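Drurik Teaches Robots to Fold Laundry From Demonstrations Recorded in Real Homes

PASBY, 3/29/18 – Drurik, the household manipulation project at Janness Labs, is releasing its first set of folding demonstrations together with the training method we built on top of it. I'm Abilio Quintana, I run the project, and the press office has been kind enough to let me write this one myself. They did ask me to keep it short. I'll try!

Let me start with the result. Our folding policy, trained only on recordings made by people using hand-held grippers, now completes a full trouser fold on a two-armed robot that was never in any of the homes where the recordings were made. Nobody drove that robot by remote control to gather training data. The people doing the recording folded clothes with a gripper in each hand, the grippers logged what the hands were doing, and the robot learned from that.

The set contains 3000 demonstrations, recorded over a stretch that began in October. It covers 8 kinds of garment and household cloth, from dish towels up to bed sheets, and we're putting all of it out, including the takes where things went badly. (I'm especially fond of the fitted sheets. Nobody on my team can fold a fitted sheet, and now we have it on record.)

Why cloth? People ask me this a lot, usually right after they've watched a robot pick up a block without any trouble. A block has a position and an angle and that's pretty much it. Cloth has a shape that changes every time you touch it, and it hides parts of itself while you work. You pinch one layer and get two. You pull a corner and the opposite corner comes along for the ride. For a long time the usual way to handle this was to write down the geometry of the garment, guess where the corners were and plan the fold from there. We did that for two years, and I still have the whiteboard.

What we do now is simpler to explain. We treat a fold as a chain of short contacts: touch the edge, get under it, close, lift, carry, lay down, let go. For each contact the model predicts where the fingertips should be in the next moment and how wide they should be open, working from what the camera on each gripper sees. It doesn't get a map of the room or a model of the garment. It gets the view from the hand, and the view from the hand turns out to hold a lot, since the other gripper is often in it too. With dark cloth like this navy piece, the edge of the doubled layer is all you have to go on, and one tip is right on it while the other gripper looks across from its own side. 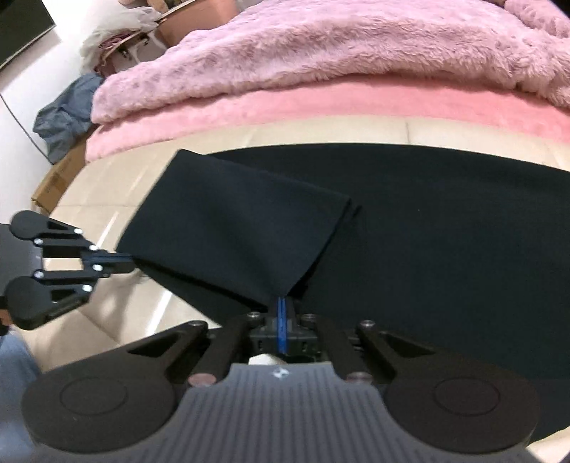 Helmut Teuber asked why we would bother with floors and beds at all, when a clean table with even light would have given us the same folds in a fraction of the time. He put it more bluntly than that, and he wanted it on the record that he had argued for the table from day one and that he still thinks a table is the right place to begin.

He has a point, and I said so in the meeting. We did begin on a table. Our first batch was recorded at a bench in our lab on Kocsis Street, under good lamps, on a plain gray mat, and a policy trained on that batch folded beautifully as long as you gave it a bench, good lamps and a plain gray mat. Put a towel on a bedspread and it tried to pick up the bedspread. Put the towel on shiny tile and it went for the reflection. We spent weeks adding fake backgrounds and fake lighting to the bench recordings, and that helped a little, but a bedspread that gives way under the fingertips is a different thing to touch from a bench with a bedspread painted over it.

So we went to people's homes. We wrote a one-page guide, packed the grippers in a padded bag and asked people to fold things where they would normally fold them, with no tidying up first. That last request was the hard one, by the way. People really want to tidy up! We had to ask a second time in nearly every home.

The training itself has two stages. In the first, the model sees everything: all the garments, all the rooms, good takes and bad ones. It learns how cloth tends to move when a fingertip does this or that, and a botched fold is as useful there as a neat one. In the second stage it sees only takes that a reviewer has marked as finished, and it learns to aim for that. Splitting the work this way was Helmut's idea (I want that on the record too), and it made a bigger difference than any change we tried in the size of the network. Before the split, the model would copy the hesitations along with the folds. It would hover over a sleeve the way a tired person does late in the afternoon.

The second thing that mattered was timing. The two grippers have to agree on when things happen. If the left one thinks it lifted a moment before the right one did, the model learns a crooked lift, and a crooked lift on a robot means a twisted pair of pants. We now line the two recordings up against each other before anything else is done with them, and any take where they drift apart gets thrown back for another pass. This is dull work and it took us most of the winter. I would do it first if I were starting over.

The third was deciding how much the model should plan ahead. We tried having it predict one small movement at a time, which made it jittery, and we tried having it predict a whole fold in one go, which made it stubborn. It would carry on laying down a leg it had already dropped. We settled on short bursts of movement with a fresh look after each one, and up to 7 bursts are enough for most single folds. Between bursts it can change its mind. You can see it do this on the robot – it reaches, stops short, shifts over a little and goes in again – and the first time I saw it I called everyone over from the kitchen.

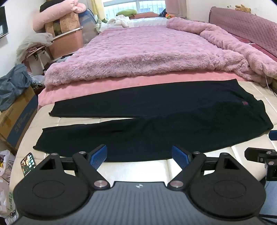
Trousers are the garment we chose for our headline test, and they're the one I'd suggest other groups start with if they want to compare methods. A towel is too forgiving. You can be sloppy at the first fold of a towel and still end up with something respectable. With trousers, the first fold has to bring one leg over onto the other, and both layers need to stay together when you go on to the next one. A black pair laid flat over a pale mattress gives the model a nice clear outline, right down to the light wedge between the legs, and we found that takes with that kind of contrast are where it learns the order of the folds fastest. The waistband is harder. It gathers and rumples even when the legs are lying smooth, so the fingertips meet several thicknesses of cloth where the outline suggests one. Our policy still makes most of its mistakes at that end, and we've labeled those attempts separately so people can find them.

I should be plain about what the system can't do yet. It can't start from a heap. Somebody has to spread the garment out first, and in the recordings we're releasing, that's how nearly every take begins. It doesn't do buttons. It's slow, slower than I am, and I am not quick. It also gets confused when the garment and the surface under it are close in color, which is the main thing we're working on now. We have a few ideas there that involve touch, and I've been told I'm not allowed to describe them in a press release.

The release includes the video from both grippers, the finger openings, the motion of each hand, and a short written label for every take saying what was folded and whether it was finished. The training code for both stages comes with it, along with the alignment tool, which I suspect will be the most used part of the whole package. Research groups and teachers can have all of it at no charge. Companies that want to use it in a product should write to us first, and we'll try to be reasonable about it.

We'd also love to hear from people who disagree with us about how to score a fold. Right now a reviewer looks at the end result and says yes or no, and two reviewers don't always say the same thing. Helmut is a good deal stricter than I am. He'll fail a fold for a crooked hem that I wouldn't notice on my own clothes. We've kept both verdicts in the files wherever we had two of them, so you can side with whichever of us you like.

Thanks go to everyone who let us into their bedrooms and living rooms with a bag of equipment, and to the team at Pasby who sat through the reviewing with me.

Requests for the recordings and the code can be sent to the Drurik project desk at Janness Labs, Kocsis Street, Pasby. Press questions go to the same desk. Please put "folding" in the subject line so it reaches me and doesn't end up with the people who do warehouse shelving.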